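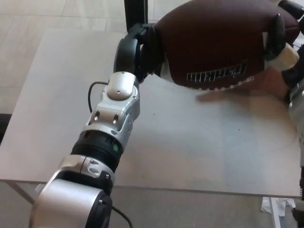 May 2024
Cell 2 notebook, returns and regrade line

Week three with the arms on days. Notes on footballs, grip pressure, the shift change, and what the regrade people are doing now that the arms do part of the lifting.

Footballs are still the awkward item. Boxes and shoes went through on the Vendmont settings with small edits. A football is pointed at both ends, pebbled, and arrives at whatever pressure the customer left it. The hand has to close across the long axis or near it, palm side on one end and a fingertip wrapped round the other. Closing across the belly works on a hard ball and fails on a soft one, and the soft ones are what we get most of in returns.

Settings as left tonight:

Approach speed down one step from Friday.
Closing force on the middle setting for anything the scale flags as under weight for its size.
Lift height 15 cm above the table, then pause, then rotate for the label and lace check.
Release only when the wrist reading has been flat for 2 seconds.

The pause was Afia's request. She stands at the grading position on the far side and reads the ball by eye while it is held: laces, seams, scuffs, printing. Before the pause she had to catch all of it during the rotation and was calling for repeats. Repeats today were down to a handful, and those were mostly glare. I have asked Standach for a quote on a diffuser for the overhead lamp. If that takes past July we will hang a sheet of something ourselves.

Upside-down printing is no longer a fault condition. The old rule stopped the cell whenever the maker's name was not the right way up at the end of the rotation, and someone had to walk over and clear it. Grading does not depend on it. Dede took the rule out on Friday afternoon and the stop count dropped straight away. It should never have come across from the shoe program.

Lace detection is a different matter and stays in. If the laces end up facing the table, the grader cannot see whether they are frayed, and frayed laces are the most common reason we mark a ball down. The program now tries one regrip. If that fails the ball goes to the manual tray and the cell carries on.

Throughput: the target from the Aryee contract is 700 items a shift across both tables. We are over 200 short of that and I have said so in the weekly report. Most of the gap is in sports goods. Before the change the same two tables made the target with four people, two lifting and turning, two grading. The cell runs with two grading and one floating, who clears trays, swaps bins and deals with stops. The fourth person has moved to the repack bench, which was always short.

On the people side, writing this down while it is fresh.

The lifting and turning job is gone from this cell. It was the job that people rotated out of with sore wrists, and I have not heard anyone ask for it back. What they do mention is pace. When a colleague handed you the next ball you could say wait. The arm does not wait unless it is told to, and for the first week the only way of telling it was the stop button, which then needed a full restart from the panel. Graders put up with a bad pace because the restart was worse. The foot pedal went in last Wednesday. Press to hold, press again to continue, no restart. Afia used it constantly the first day and less since. I would keep it even if usage goes to zero.

Second point, grading has become more tiring. It used to be broken up with handling, and it is now close to continuous looking. The graders swap with the floater every two hours under the present plan. Both of them want it every hour. I can't see an objection apart from the login on the grading screen, which takes too long and drops the open item. Dede is looking at whether the Kisuvon software will let all three stay logged in with a badge tap to switch. If it will not, we go to hourly swaps anyway and accept the lost items.

Third, feel. A grader holding a ball knows at once if the cover has gone slick or the bladder has a slow leak. With the hand doing the holding they have eyes only. We took a sample tray this morning and had Afia grade it once through the cell and once by hand, with the cell grades hidden. Shape and stitching matched. Surface condition did not: she marked several balls lower by hand, all for a slick cover. So the cell grades are generous on surface. For the time being anything going out as top grade gets picked up by a person before it is bagged. That costs time, and it is part of the shortfall noted earlier.

Dede thinks the closing force trace might stand in for feel on soft bladders. The curve does look different on a soft ball. I am less hopeful about slick covers – slip shows up only when the grip is already marginal, and we have tuned the grip so that it never is. Worth logging the traces in any case. Disk space is fine.

Maintenance:

Wrist cable checked for rub at full rotation. No wear. The loop needs its slack, so please do not tie it back to tidy it.
Fingertips wiped at start of shift and at midday. Dust off the older balls builds up on them and the grip readings drift.
Table top wiped. Scuffs are cosmetic, leave them.
Floor under both tables to be swept at every changeover. Packing paper ends up there.

Open items:

Badge switching, Dede.
Diffuser quote, me.
Second blind tray, basketballs this time, Afia to choose the sample so that I don't.
Rewrite the floater's instruction card. It still describes the restart procedure as the normal way to pause, and the late shift has been following it.
Ask the late shift directly how the pedal is working for them. All comments so far are from days.

Added after handover: late shift lead wants the rotation slowed further for footballs only. Tried it on a few with her watching. She preferred it, and the cycle time cost is small next to a repeat. Left it slow overnight under a separate program name, FB-slow, so the day settings are untouched. Compare stop counts in the morning before changing anything else.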